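Teal cloth as a table covering: keep it or change it?

yufang_z
Posts: 99
I've been using a plain teal covering on the small table, with the same sort of colour going up behind it. My question is whether to stick with it or go to grey. It makes dark things look a bit heavy to me, but I may have stared at it too long.
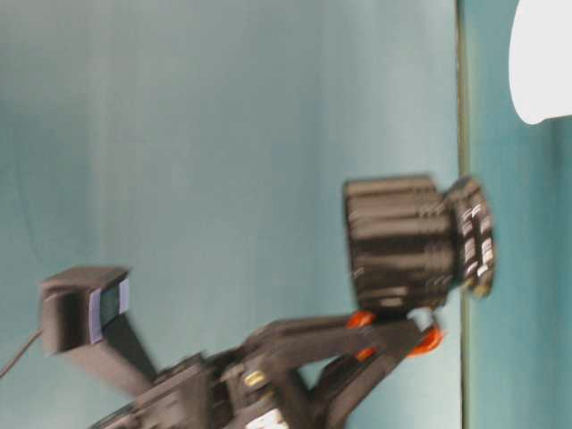
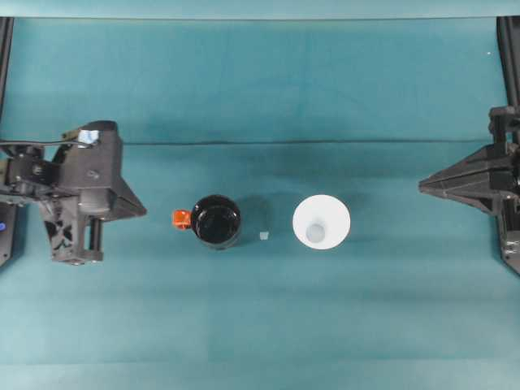
The cloth came from Folline, 34 pounds with postage, and I don't want to buy another unless there's a good reason. It creases if you so much as look at it. I've tried a cool iron on the back and it helps for a day. The cups I want to keep, so any new colour has to go with black, orange and white.

jidcombe_jim
Keep it. Orange on teal is fine, and a white cup shows up well on it. On grey the black one would look dull.

Eliseo Jaramillo
Moderator
Posts: 1,863
I'd go the other way. Teal throws its colour onto anything white, and you'll notice it more under a warm bulb. A mid grey doesn't do that. Try an old grey pillowcase before you spend anything.

vrabec77
Disagree with Eliseo. I had grey for a whole winter and every speck of dust showed. Went back to green in February.

Eliseo Jaramillo
Moderator
Dust shows on any dark cloth. Mid grey is much better than charcoal, which did you have?

vrabec77
Charcoal. Fair point, but I still wouldn't go back.

tritelberg
For the creases, stop folding it. Roll it on a cardboard tube, face outwards. I've had mine 3 years and it only gets ironed when it's been washed.

yufang_z
Thanks all. I've got a tube from some wrapping paper so I'll start with that. Will try the pillowcase as well, though mine is closer to blue than grey.

jidcombe_jim
Wash it first if it's new, they come with a shine on.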